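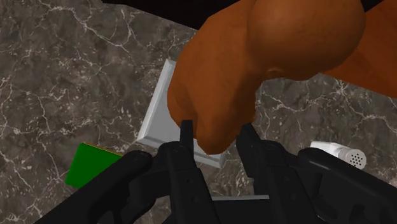 Dark veined stone countertop, seen from overhead.

Caring for Stone Counters

Most of the trouble people have with stone counters comes from cleaning them with whatever is under the sink. Vinegar, lemon cleaners and bathroom sprays are all acidic, and marble doesn't stand up to acid. Granite takes more abuse, but the sealer on it can still be worn off. If you don't know what your counter is made of, treat it as marble until you find out.

Everyday cleaning

Wipe up crumbs with a dry cloth first. Then use a soft cloth wrung out in warm water with a few drops of dish soap. Go over it again with plain water and dry it with a towel. Soap left behind builds up into a dull film, and on dark stone the film shows as streaks when the light comes in low.

If you already have the film, cut back on the soap and rinse twice for a week or so. Still there? Use a cleaner labeled for natural stone and follow the directions on the bottle. Skip scouring powder and the green side of the sponge.

Dark stone hides stains and shows dust. Light stone is the other way around. On a heavily patterned counter you can miss a sticky spot completely, so run your hand over the surface after wiping.

Checking the sealer

Put a spoonful of water on the counter near the sink, where it gets the most wear. Leave it 6 minutes, then wipe it off. If the stone underneath has gone darker, water is getting in and the counter needs sealing. Try it in a second spot by the stove, too. Let the dark patch dry out overnight before doing anything else.

To seal:

Clear the counter and clean it well the evening before.
Open a window.
Put the sealer on with a folded white cotton cloth, one section at a time.
Let it soak in for as long as the label says and no longer.
Buff off everything that's left on the surface with a clean cloth.
Keep water off it for a full day.

Sealer that dries on top of the stone turns hazy. You can usually loosen it by rubbing on a little more of the same sealer and buffing right away. A sealer is only there to slow a stain down. It won't stop lemon juice from etching marble.

Oil stains

Cooking oil leaves a dark spot that doesn't dry out. Mix baking soda with enough water to make a paste like thick peanut butter, spread it over the spot a little past the edges, and tape plastic wrap over it. Leave it a day, take off the plastic, and let the paste dry completely. Scrape it up with a plastic scraper and rinse. Old stains may need 3 rounds. Gwendolyn Tran wrote in to say that the spot next to her stove in Medthorpe faded a little each time and she nearly gave up after the first.

For coffee, tea or wine, some people make the paste with hydrogen peroxide. It can lighten dark stone, so keep it to pale counters and test it inside a cupboard opening or behind the toaster first.

Etch marks

An etch is a dull spot where acid has eaten the polish. It feels slightly rough and cleaning does nothing for it. Marble polishing powder will take out a light one. Work it with a damp cloth in small circles, rinse, dry, and look at it from the side. Deep etches are a job for a stone shop. A honed finish hides them better than a polished one, if you are still choosing.

Cracks, chips and seams

Veins are part of the stone and usually can't be felt. If a line catches your fingernail, watch it. Put a piece of masking tape at each end and look again in a month. A crack that has grown past the tape should be seen by an installer, especially near a sink cutout or over a dishwasher.

Small chips along the edge can be filled with clear epoxy made for stone. Clean the chip with rubbing alcohol, fill it slightly high, let it cure, and shave it level with a razor blade held flat.

Other things to remember

Use trivets. Drag nothing heavy across the counter, and put felt under the mixer. Don't stand on an overhang to change a light bulb. Wipe the bottoms of oil bottles before you put them down.

Contact | Copyright 2019 Astoler Home Notes | Back to top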